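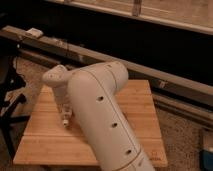

4.3 Does the bowl keep the table clear?

Most of the advice we reviewed in Section 2 treats the catch-all bowl as settled. Put one on the table, the advice goes, and the small things that drift across it will end up inside. Gajewski's household guide says so without a source, and the Uteck survey repeats it with a footnote that leads back to Gajewski. We went looking for the first person to have measured it and didn't find one.

We had our own numbers by then, and they are less friendly. Across 70 homes we logged 448 visits to a table that had a bowl on it. At 522 matched visits to tables without one, the share of tables that residents themselves called "clear" was a little lower, but the gap was small and it shrank further when we left out homes where one adult did nearly all of the tidying. We would not buy a bowl on the strength of it.

Part of the trouble is what gets counted as success. A bowl with keys, a dead battery and two hair ties in it has moved four things a short way across a table. Whether the table is tidier depends on whether you think the bowl is part of the mess, and our residents did not agree on this, sometimes within one home. Idun Engebretsen coded every bowl as storage. Wojciech Urbańczyk coded any bowl holding more than three kinds of thing as clutter. On the same records their totals came out far enough apart to turn the result around. We report both in Table 6 and have no strong view on which reader should be believed.

A second problem is the thing that lands near the bowl and stays there. Earlier writers hardly mention it. We call these near items, meaning anything small enough to fit in the bowl and lying within a hand's length of it. If the bowl worked as claimed, near items should be rare. They were common. Residents gave us reasons when asked ("I was going to use it again," "it isn't a bowl thing"), but the reasons came after the fact and we put little weight on them.

The field notes were meant to help with this. They were kept by hand and are uneven, and the entry that follows is given as it was typed up, apart from spelling.

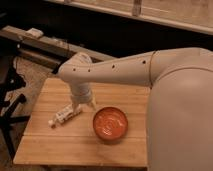 FOKHOLM, 3/2/22

Orange bowl near the middle of the table. Small white object to the left of it, lying on its side at a slant. Longish shape, rounded at one end, blocky along its length. Could be a toy or a little figure, I can't say. Coded as a near item. M.S. asks whether we would code it the same way if the bowl were not there, and of course we wouldn't code it as anything. Table is light wood. Nothing further under "surface."

Figure 2. Orange bowl with a small white object to its left on a light wooden tabletop, Fokholm. See text for the coding dispute.

Macarena Sosa's question in that entry deserves more than the line it got. A near item exists only because there is a bowl to be near. Take the bowl away and the white object in Figure 2 becomes one thing on a table, and under the coding book we used in October it would not have been marked at all. Tables with bowls were therefore being searched harder than tables without them. We corrected for this as well as we could by drawing a made-up bowl position on each no-bowl record and counting again. The near-item rate dropped by about half. What remains may be real. It may also be the made-up positions, which Forough Mazandarani chose by rule and which put the bowl closer to the table's edge than people tend to.

Nor can a single look say which way a thing is going. An object beside a bowl may have just been taken out, may be waiting to go in, or may have nothing to do with the bowl. The earlier papers read such objects as failures to tidy. We did so ourselves in the pilot, and we now think the pilot figures should not be cited.

Then there is the table itself. Several residents believed that a pale wooden top "shows everything" and so gets cleared more often, and the Lilier catalog says much the same to people who might buy one. We were ready to believe it.
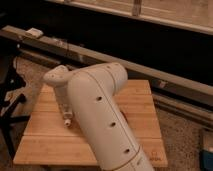
The records did not help the claim. Pale tops were cleared no more often than dark ones, once the size of the table was taken into account. Plank lines were a separate idea, put forward by Wiesława Olszewski, who had noticed that people line things up with a seam when there is one and that a row of things looks put away even when it isn't. This is a good remark and we could not test it. Our forms had a box for the color of the surface and none for seams, so the planked tops in the sample were never pulled out from the rest. Anyone repeating the work should add the box.

We also doubt that more of the same data would settle much. A set of 4,000 visits coded under our October book would carry the same tilt toward tables with bowls, only with narrower error bars around it. Two changes would do more good. The coder should mark every small object on the table before being told whether a bowl counts, and each object should be looked at twice on the same day, so that "near" has some sense of coming or going attached to it. Both are dull and slow to do. Until someone does them, we would treat the claim that a bowl keeps a table clear as a habit of the advice pages, and the weaker claim, that some people like having one, as the part our interviews support.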